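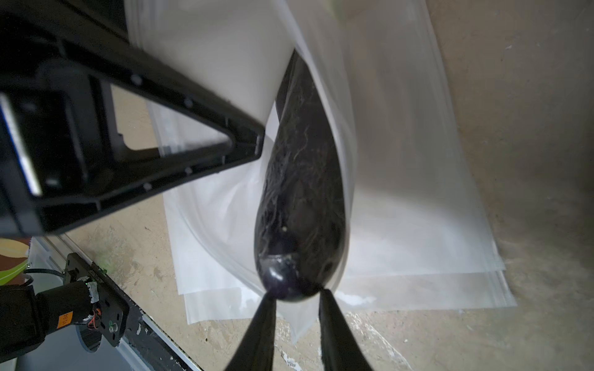
Etelka Mészáros objects to any lien register that lets a user close a file before the holdback has been paid, and she put that objection to us in writing before this review began. Her point is a fair one. A contractor who releases a claim too early may have no second chance to secure the debt against the land, and software that makes release as easy as filing an invoice is doing its users a disservice. We have treated her objection as one of the tests the product should pass.

Rallico Major: payment and lien register for trade contractors

Reviewed by the Tredarthorpe Contract Practice Desk
Reviewers: Ratree Ongart and Ferenc Kozma
Edition tested: Major, desktop and browser

Scope of the review

Rallico is a register for contractors and suppliers who are paid in stages and who may need to protect unpaid amounts by way of a construction lien. It is sold in a basic edition and in the fuller edition called Major. We tested Major only. Readers considering the basic edition should note that it has no deadline calendar, and that most of our favourable findings therefore do not apply to it.

The records entered for the test came from the closed files of Onitz, a mechanical and process piping contractor which had worked on several agricultural processing plants, among them an oilseed crushing line, a cold store and a fibre mill. The firm gave permission for their use on condition that owners and lenders were not identified. There were 258 invoices in the set, many of them with partial payments, back charges or disputed extras. The work was carried out over a period of 6 weeks, ending in November.

Nothing in this review is legal advice. Lien rights, notice periods and holdback rules differ from one province to another, and they are amended from time to time.

Setting up

Installation was uneventful. The program asks first for the jurisdiction, then for the form of contract, and it builds its calendar from those answers. The jurisdiction can be changed later, but the change is not applied to projects already opened, and the warning to that effect is a single grey line at the foot of the settings page. Ms. Ongart missed it. She entered a group of projects under the wrong province and had to open them again by hand. A warning of this importance should interrupt the user.

Invoices may be typed in or imported from a spreadsheet. The import tool recognised dates, amounts and tax without trouble. It did less well with change orders, which it treated as new contracts unless the original contract number appeared in the first column. The manual covers this, though under a heading where few people would look for it.

Each project has a page showing the owner, the general contractor, the lender if one is known, and the legal description of the property. The last of these deserves praise. On large rural sites the plant often straddles more than one parcel, and a claim registered against the wrong parcel may be worth very little. Major allows any number of parcels to be attached to a project and will not print a draft claim until at least one has been marked as checked.

The deadline calendar

The calendar is the chief reason to buy the product. It counts from the last date of supply, from publication of substantial performance or from termination of the contract, and it shows all of these together so that the earliest is plain. Mr. Kozma compared every date in the Onitz set with a count done on paper. He found two discrepancies. Both arose from a project on which the last supply was the return of a crew to correct faulty work, and there is room for argument about whether such a visit extends the period at all. The program had assumed that it did. In our opinion it should assume the opposite and leave the user to decide.

Reminders are sent by email and appear on the opening screen. They can be sent to more than one person, and they continue until someone records what was done. We would encourage every firm to name at least one recipient outside the project team, as site managers are frequently reluctant to raise the subject of liens with an owner they hope to work for again.

Holdback and early release

On the matter raised by Ms. Mészáros, the result is mixed. Major keeps holdback in a separate column and carries it forward correctly from one progress draw to the next. It does not, however, prevent a user from marking a file as released while holdback is outstanding. A box appears stating the amount still owed, and a single click dismisses it. The file then leaves the active list and its reminders stop.

We put this to the publisher, whose support representative, Haruto Fujimoto, replied that some customers wish to give a partial release in exchange for a draw and would be hampered by a firm block. That may be so. A partial release is nevertheless a different document from a full one, and the program could reasonably ask which of them is meant. Mr. Fujimoto undertook to pass the suggestion along. No date was given for any change. 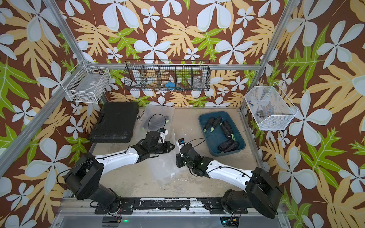

Robot arms at a beige tabletop, with tropical-print wallpaper behind.

Documents and printing

The draft notices are cleanly laid out and written in plain English. Amounts, names and parcel descriptions are drawn from the project page, and fields left empty are printed as blanks with a marginal note. Our reviewers would have preferred a summary sheet showing how the claimed sum was reached. The statement of account comes close, but it lists disputed extras together with agreed ones, and an adjudicator or opposing counsel will want them apart.

Attachments can be stored against each invoice. Delivery slips, signed time sheets and photographs were all accepted. Search works on file names only, so a firm that saves its delivery slips under whatever name the scanner supplies will find little use in it.

Several claimants on one site

When a large owner stops paying, a contractor is seldom alone. The supplier of steel, the electrical firm and the concrete placer may all be registering claims in the same month, and the share recovered by each can depend on who ranks where. Major includes a page on which other registered claims may be noted, with the claimant, the amount and the date of registration. It makes no attempt to calculate priorities, and we think that restraint is proper.

The page is a useful place to gather what has been learned from a title search. It does not conduct the search. Szabolcs Bárány, commenting on a draft of this review, asked whether the product would alert a subcontractor when a new claim was registered against a property. It will not. A contractor who wants that information must search the title again or engage an agent to do so.

Cost and support

The licence for Major is $2,000 a year for a single office, with no limit on projects. For a contractor carrying several stage-payment jobs, this is a modest sum beside the cost of one missed deadline. For a small trade that takes on one or two commercial jobs a year, it is harder to justify, and a well-kept spreadsheet with calendar entries made by the firm's bookkeeper may serve adequately. There is no monthly licence.

Support was courteous. Questions sent in the morning were answered by the close of business. Questions about the law were declined, correctly, with a suggestion that the user consult counsel.

Data may be exported in full, including attachments, and the export remains available after a licence lapses. Claims can take years to settle, and firms should confirm this point before buying any product of the kind.

Findings

The Practice Desk considers Rallico Major suitable for trade contractors and suppliers with a regular volume of stage-payment work. The calendar is dependable within the limits described, and the treatment of parcels is better than we have seen elsewhere.

Our recommendation is subject to two conditions. The first is that the authority to mark a file as released be confined to one senior person, using the permissions page. The second is that any date resting on a return visit for corrective work be recalculated by hand and confirmed with counsel.

The basic edition is not recommended for lien purposes.

Members who wish to examine the test records may do so at the Tredarthorpe office by arrangement with Mr. Kozma. Project names have been removed from the set.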